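October, by Catherine Hepburn

Wanted: part-time proofreader for a parish-sized newspaper with ideas above its station

The Trudano Messenger comes out eight times a year and has, at last count, 1,217 subscribers, several of whom are alive to every comma. We need someone to get to the commas first.

Our previous proofreader has moved to Alaoui to grow quinces. Her final issue was spotless. The one after it announced a "pubic meeting" on drainage, which was very well attended.

The work comes to nearly 7 hours per issue, paid by the hour, and you can do it at home in whatever chair you like best.

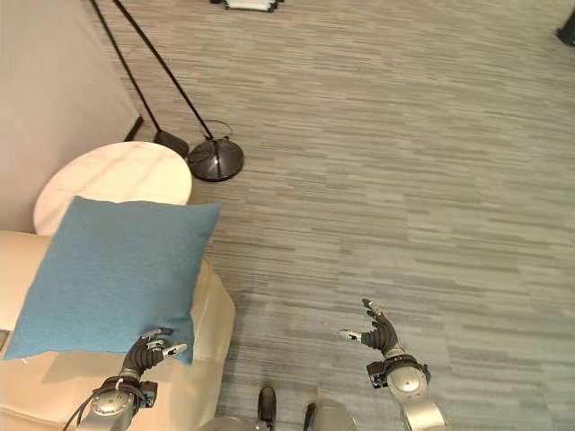

You will be sent the pages as they are finished, meaning late. Expect the council report first, then the gardening column, then a long wait for the chess. Corrections come back to me by 8 in the evening on press day. The printers, Grosora, do not accept changes after that and have never been moved by tears.

You should know the difference between "practice" and "practise", be able to spell Toltetti (the bakery, our largest advertiser, two lots of double t if you count generously) and have the nerve to query a retired headmaster on his use of "whom". A degree is fine. We won't hold it against you.

We can't offer a pension, a title or a parking space. There is a Christmas lunch.

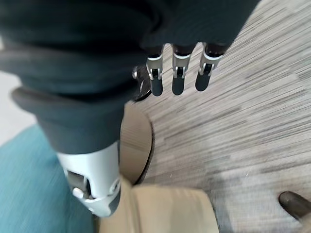 Dark grey, soft folds, thick cuff. 

To apply, send me a letter of one page telling me what you read and what annoys you in it. Please also correct this advertisement. It contains 3 mistakes I put in on purpose and possibly others. Applicants who find the others will be interviewed first, with biscuits.

Comments

pedantinthepark
I make it two on purpose and one matter of taste. Letter in the post.

Moira T.
Is the crossword included? The clues for 7 across and 7 down were the same last time and so were the answers.

C. Hepburn
Moira, the crossword is included. Please apply.

old_galley
I was at the drainage meeting. Felt misled.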